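Jan 22, 2022

I have been put in charge of trees. Four of them, to be exact, on the strip of grass between the Derkstead library and its parking lot, and the appointment came about because I complained about a lindens-only planting list in front of people who were taking notes.

The town wants 200 new street trees by the end of next year. So far it has 66 in the ground, several of which I would describe as sticks with a tag on.

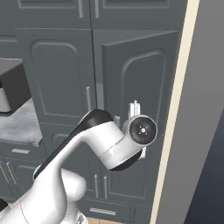

Wilmer Cárdenas thinks I'm being unfair to the sticks. A whip planted small will pass a big balled tree within a few years, he told me, and it won't sulk for the first three. I wrote this down and then repeated it to my sister as my own opinion.

My four are two bur oaks, a hackberry and a serviceberry, all ordered from Grabner. The serviceberry was my one act of vanity. The oaks will outlive the library, the parking lot and my strong feelings about both.

What I didn't expect was the mulch. People in this town pile it against the trunk like they're tucking in a child — a foot high, right up to the bark — and then wonder why the maple on Vinon Street looks poorly. I pulled back one heap in front of the dentist's and got a look through the blinds. 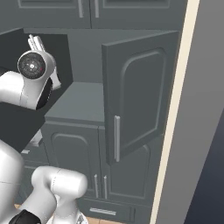
A reader called Flurar wrote in after my last post to say that mulch is the least of it, and that I should be looking for string trimmer damage at the base. So I went and looked. Flurar was right, and now I can't walk to the post office in under half an hour.

Planting is set for the end of February if the ground allows. I've bought a 100-foot hose, and the nearest spigot is on the far side of the building.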